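Press-fit cap

A press-fit cap is a closure or cover held on a stub, boss or tube end by friction alone, without a thread, adhesive or separate fastener. The cap is made slightly smaller on the inside than the part it covers, and the difference in size, called the interference, produces the grip once the two are pushed together. Caps of this kind are used on furniture legs, pipe ends, switch knobs, bolt heads and the ends of tools.

Principle

When a cap is pressed over a stub, the wall of the cap stretches and the stub is squeezed inwards. The resulting pressure between the two surfaces resists both pulling and turning. The holding force depends on the interference, the length of contact, the stiffness of both materials and the friction between them. A longer contact length raises the holding force but also the force needed for fitting.

Plastic caps tolerate a larger interference than metal ones, as the wall can stretch further before it yields. Under constant load, however, most plastics relax, and part of the initial grip is lost over time. Designers allow for this by specifying the holding force after ageing. In the Nundel method the cap is left on a steel gauge for 200 hours before the pull-off force is measured.

Geometry

The stub usually has a chamfer or rounded edge, which centres the cap and keeps it from tilting as it starts to slide. Closed caps trap air and may be pushed back by it; a small vent hole or a shallow groove along the stub lets the air escape. Where a cap has to be removed often, the bore is ribbed so that only narrow strips touch the stub.

In drawings and computer models, round parts are commonly reduced to prisms with flat sides to save calculation time. The simplification has little effect on appearance but matters when contact is calculated, because a faceted stub and a faceted bore may meet at the corners before they meet on the flats.
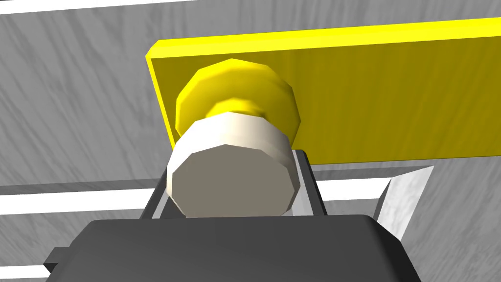
Faceted off-white cap and yellow knob in a computer-rendered model.

For contact studies the number of sides is raised, or the faceted surface is replaced by a true cylinder.

Materials

Polyethylene and soft PVC are used for protective caps that are discarded after transport. Nylon and acetal are preferred for permanent fittings. Metal caps are mostly drawn from thin steel or brass sheet. Rubber caps grip well on rough surfaces but may stain painted parts.

Manufacture

Plastic caps are injection moulded or dip moulded. Injection moulding gives closer control of the bore, while dip moulding is cheaper for short runs and produces a softer wall of less even thickness. The Rantala works made dip-moulded caps in 7 standard bores and sold them in boxes of 100.

The Hundari pattern, drawn up by Pentti Kuusisto for tubular shelving, introduced a slight inward taper at the mouth of the cap. It was later adopted, with a shorter skirt, in the Clernska shelving range.

Testing and failure

Pull-off tests are carried out along the axis of the stub at a constant speed. A Hundari cap of the largest size is rated at 340 newtons. Common causes of failure are splitting of the wall, loosening after repeated heating, and wear of the bore through frequent removal. Splits generally begin at the weld line, where the molten plastic met during moulding.

See also

Interference fit
Ferrule
End plug
Snap fit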